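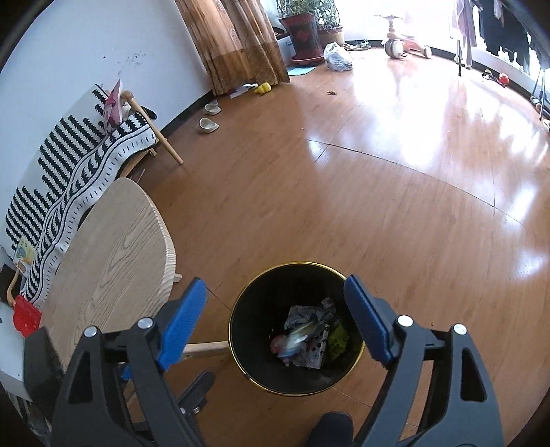 The Calloway Tidy Caddy

Price: £19, postage included
Stock: back in as of 28 May 2020

I've been selling bits and pieces for the home for a good while now and this is the one people write to me about. The Calloway is a canvas caddy with a stiff base, two long handles and a drawstring top, and you use it for the evening round-up – you know the one, when you go from room to room picking up everything that isn't where it lives. I carry mine over my arm. My sister-in-law drags hers along the landing like a sledge (I don't recommend it, the stitching on the base is good but it's not that good!).

It came about when I got fed up with plastic tubs. They crack, they don't fit in a cupboard, and they take up half the hall when they're empty. I tried a few fabric ones before settling on this. The Pakow was lovely to look at but flopped over the minute you put it down, and the Puller had wheels, which sounds like a great idea until you meet a rug. The Calloway stands up on its own, even with nothing in it, and folds to the thickness of a magazine when you want it gone.

Size and bits

Height: 60 cm with the top open
Pockets: 4 inside, all the same depth
Handles: cotton webbing, long enough for a shoulder
Base: removable board in a zipped sleeve
Colours: oatmeal, navy, moss

The moss is greener than it looks on some screens, so if you're trying to match curtains ask me for a swatch first. I'll pop one in the post for nothing.

How I use mine

Start at the top of the house and work down. Socks and pyjamas go in the main part, and the pockets take the small stuff: hair bobbles, pens, jigsaw pieces, the odd battery. Toys go on top so they don't get squashed.
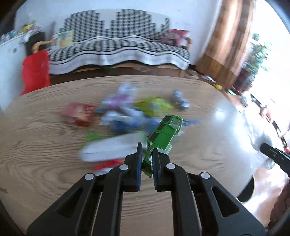 By the time I'm in the kitchen it's usually full, and I tip the lot out on the worktop and sort it into piles. One pile per person. If it's still there at breakfast it goes back in the caddy and they can come and find it. Has this made my family tidier? Not really, but I can see the carpet and I sit down a lot earlier than I used to.

It does for other jobs too. I've had customers use it for knitting, for swimming things, for taking the recycling out, and one who keeps all her wrapping paper in it with the rolls standing up. It's not waterproof, mind, so wet towels are fine for the walk home but don't leave them in there overnight.

Washing

Take the board out first! I put that in capitals on the label and I still get emails. Then it's a cool wash, inside out, and hang it up by the handles. It will come out a little crumpled the first time. I've never ironed mine but you can, on the inside.

Spare boards and drawstrings

If the base board gets bent I do replacements at £4 each, and they slide in the same way. Drawstrings I'll send you free if yours frays, just tell me the colour.

Delivery and returns

I pack everything myself and use Mindberg for the deliveries. They're slower than they were at the start of May but everything has got there so far. Returns are fine for 16 days after it arrives, as long as it hasn't been through the wash. Drop me a line before you send it back and I'll give you the right address, as the one on the parcel is only the depot.

Choose your colour and add to basket. Navy is down to the last few and I won't have more of it until the next roll of canvas comes in.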